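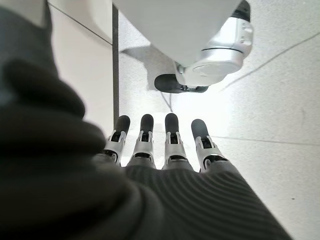

Wrist view over the back of the hand, ribbed cover on, all four fingertips in sight.

04/11/2022 – kitchen bay, humanoid, working rules

Okay, this is the entry I kept promising Lucyna I'd write instead of leaving sticky notes on the monitor. We've been working in the kitchen with the Prirkaler setup long enough now that everybody has their own habits, and the habits don't match. I start from the dishwasher side, Roman starts from the sink side, and Lucyna moves the chair out of the way before doing anything at all (she's right, more on that further down). So I'm putting down what we agreed over lunch plus a few things I'm adding on my own authority, and if you don't like them come and argue with me at my desk.

Cover first. The knit cover on the back of the hand stays on for anything in the kitchen. I know it's a pain to get over the knuckle end, and I know Roman thinks it makes the wrist stiffer. We can measure that some other time. The rule is cover on, ribs lying flat, edge pulled back behind the finger collars so nothing knit is anywhere near a moving joint. If you can pinch a fold of it between two fingers up by the collars, pull it back again before you enable.

Fingertips. Look at every black pad before the first run and again after lunch. What I want in the log is one line per hand: pads okay, or which pad and what's wrong with it. Please don't write "fine as usual" – I went back through the September pages looking for when the thumb pad on the old Kalteo hand started peeling and there were two weeks of "fine as usual" and then suddenly "replaced." Useless!

Now the bit we argued about most, which is the dishwasher door.

With the door down you've got a big flat thing sticking out at shin height, and the arm has to come over it or around it. Roman's position is that the planner knows about the door, so leave it alone. My position is that the planner knows about the door where we told it the door was, and this door doesn't always come to rest at the same angle. We ended up here:

Door goes all the way down by hand before the arms are enabled. No robot opening the door until we've got a separate procedure for it.

Rack position gets set by a person, and then that person says "rack set" out loud. Out loud, not a thumbs up. The one on the stop can't see your thumb from behind the screen.

If the rack gets bumped, the run is over. Don't nudge it back and continue. Log it as ended, disable, reset, start again with a new number.

Nobody reaches into the rack with the arms live. I don't care how crooked the plate is.
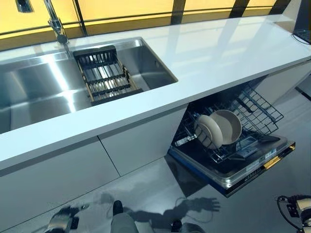
Head view, door down and rack pulled partway out, plate and bowl standing in it.

Dishes: keep it to the matte ones for now. Lucyna wants to bring in the drinking glasses from the Lalon box and I get it, they're more interesting, but we have no written rule for broken glass yet and I'd like that to exist before the glass does. Lucyna, if you draft it I'll sign it the same day. It needs who sweeps, what happens to the hand (I'd say hand comes off and gets checked at the bench, every time), and when we're allowed to start again.

The drying basket lives in the sink. I don't mind which way round it sits, but write down how it was sitting when you started. I spent most of a morning comparing two sets of runs that I thought were the same layout and in one of them the basket had been turned. Completely my own fault, I'd set up both. One line in the log would have saved me.

Lighting. The yellow panels along the back wall stay on or stay off for a whole session, and you note which. They throw a glow on the counter and into the sink, and the steel is bad enough for the depth already. Same goes for the floor, which is so shiny that the cabinet fronts show up in it, and the hand throws a big spidery shadow on it too. Roman's floor mask takes care of most of that, he tells me, but the mask was tuned with one set of lights. Change the lights, rerun the mask check. It takes 4 minutes, I timed it.

Cables! Every loop at the wrist gets looked at with the arm stretched out as far as the task needs, and then again with it tucked in. A loop that looks harmless with the arm out can hang right where the fingers close once it comes back. The check is done disabled, moving the arm by hand, slowly. I'd like this one initialed. It's the only item on the list I'm going to be a real nag about.

Speed. We stay on the reduced profile for everything in the kitchen until we've logged 100 runs without a stop that we didn't plan. The counter goes back to zero if we get one, and yes, that includes the one where somebody leaned on the button. Roman thinks that's harsh. We're at 7, so we have time to discuss it.

People. Two in the bay, one on the stop with no other job. No typing, no phone, no coffee in the stop hand. If the stop person has to leave, arms get disabled first and they leave second. Chair goes outside the tape (Lucyna's rule, adopted in full, she was very gracious about it).

Visitors from the Kozłowski side stand behind the tape like the rest of us. If they want a closer look at the hands we power down and they can look as long as they want.

Numbering, quickly: runs carry on from the last one in the book, doesn't matter who's driving. Last one I have is 347. Please don't start your own series on the back page.

Still open:
Separate procedure for the robot opening the door – Roman has a rough version, I haven't read it yet.
Glass rule – Lucyna.
Does the cover need washing, and how? The label inside has worn off. I'll ask the supplier.
Where the paper checklist hangs. I vote for the side of the monitor cart. Needs a clip, I'll pick one up.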